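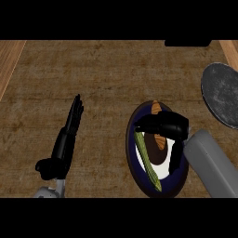
4.2 Timing of reminders and early payment

7 July 2022 — Bassey local finance working group

We now turn to the part of the study we enjoyed most: what happens when a town changes only the date of its property tax reminder. Sustcombe and Natden share a billing calendar and a late fee, so the pair makes a lovely comparison. Sustcombe mailed its reminder 10 days before the December due date, while Natden kept its usual notice, sent 7 days after it.

Our sample covers 642 households that had paid late at least once. In Sustcombe, 67 percent of them paid on time, a far stronger response than we had hoped for! The gain held up among renters with pass-through bills and among owners of small lots — two groups that earlier fee waivers in Dasen had barely moved.

Figure 3. Two robot hands over a plate of food on a table.

We can't yet separate the effect of the date from that of the shorter wording Sustcombe adopted the same year. Section 5 takes this up using the Dasen billing records.

Last updated: December

Comments

taxpayer_lane: Great read. Did the towns lose any late fee income?

mapleledger: I work in billing and would love to see the letter wording in an appendix.

R. in Natden: We still get ours after the due date. Please send them this paper!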